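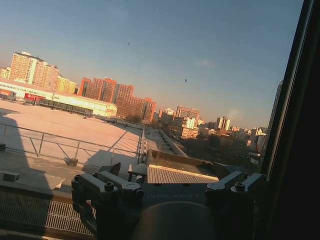

Support > Relleck Hiring > Setup Guide > Job Openings

4. Posting a job opening

You need Manager or Owner access to post an opening. Staff accounts can view openings but can't edit them.

1. Sign in and select Openings from the left menu.
2. Click New Opening. Enter the job title as you want applicants to see it.
3. Choose a work location. If the location isn't listed, add it under Company > Sites first.
4. Enter the pay range. Use the same unit (hourly or yearly) in both boxes.
5. Set the number of positions. One opening can cover up to 51 hires.
6. Under Close Date, pick a date or leave the box blank to keep the opening active until you close it.
7. Click Preview, check the text, then click Post.

Note: New openings go live within two hours. Edits to the pay range go back through the same check.

Caution: Deleting an opening also deletes its applications. To stop new applications and keep the old ones, use Close.

4.1 Minimum age

The minimum age is set to 18 by default. An Owner can change it for each site - check your state's rules before you do.

4.2 Reposting

Closed openings stay in the Archive tab for eight months. Select one and click Repost. The close date is not carried over.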